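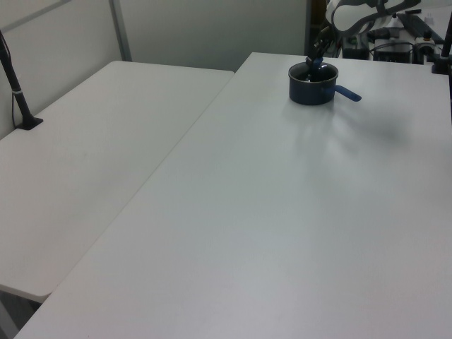
Fig. 1. The gripper down in the saucepan, on the right-hand table.

Project Plonum – end-of-term report
Brevport shared workshop, 2022-05-28

I picked the saucepan because I wanted something from a real kitchen. Most of the student builds I'd read about used foam blocks, and foam blocks are very forgiving! A pan is round, it's shiny at the rim, it has a handle sticking out to one side, and when you bump it, it turns. All of that gave me trouble, and I'd still pick it again.

The plan back in February was simple enough on paper. The arm should find the pan on the table, take hold of it, move it over a bit and set it down. Then it should do the same thing with the lid on. I gave myself 8 weeks for the first part and ended up using nearly all of the term on it (the lid part is still going, more on that below).

Setup

I work on two white folding tables pushed almost together. They're light and easy to stack at the end of the night, but they wobble, and for the first couple of weeks I blamed my code for what was really a table leg that hadn't locked. The camera poles are clamped straight to the tabletops. If you copy this, put tape on the table where each clamp goes, or you'll be doing the calibration over every single time you set up. I did it over a lot.

The control program is one I wrote myself and named Brovus. It's 2,096 lines now, and a good chunk of that is just logging. I'm glad I wrote the logging early – when a grab goes wrong at ten at night you don't remember what you changed at nine.

Grabbing the pan

My first idea was to go for the handle every time. It's long and it's blue, so the camera picks it out easily against a white table. The trouble is that the weight is all at the other end, so the pan tips or swings unless the fingers close near the bracket. Going in over the rim with one finger inside worked better for short moves, but the approach has to be slow and the height has to be right. I logged 113 tries altogether, and the notes for the early ones mostly say "too high" or "pushed it."

The lid

With the lid on, the inside of the pan is off limits, so it's either the handle or the knob. The glass is a pain for the camera as well. The ceiling lights show up in it as bright streaks, and my edge finder loves those streaks more than it loves the metal rim. 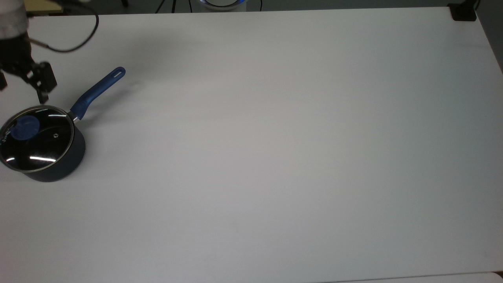
Manzano left a comment on my draft asking why I don't ignore the glass completely and look only for the blue knob, then work out the rim from there, given that the lid never changes size. Good question, and it's what I'm trying next. I had been so busy filtering out reflections that I hadn't thought of skipping them.

Still to do

Slow down the last 100 millimeters of the approach, get the knob finder running, and swap the bad table leg. I also want softer tips on the fingers, if I can find something that grips glass and metal about equally well.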